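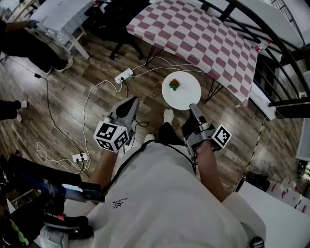 *Small round white side table on a dark wood-plank floor.*

## The Medve guesthouse, Pitport

Medve is the sort of house you end up talking about on the ferry home. It stands at the top of the harbor lane in Pitport, 159 steps up from the water (there's a cart road around the back if you're bringing suitcases), and Paavo Miettinen has let it by the week for years now.

**What you get**

- Sleeps six in 3 bedrooms, linens and towels included
- Full kitchen with a gas stove and a big old coffee pot
- Shaded terrace facing the bay
- Parking for one small car on the cart road

The bakery is 200 yards down the lane, and please do go early, as the cheese pies are usually gone by nine! For swimming, most of our guests like the pebble beach at Stinel, a slow and very pretty walk along the shore path, with a chapel halfway where you can sit in the shade and catch your breath. Reijo Pesonen runs the little boat over to Idard every morning in July, and he'll happily pick you up from the Pitport jetty if you let him know the night before.

**Price:** 273 euros a night, final cleaning included. Check-in is from 3 p.m., and Paavo will meet you at the harbor with the keys.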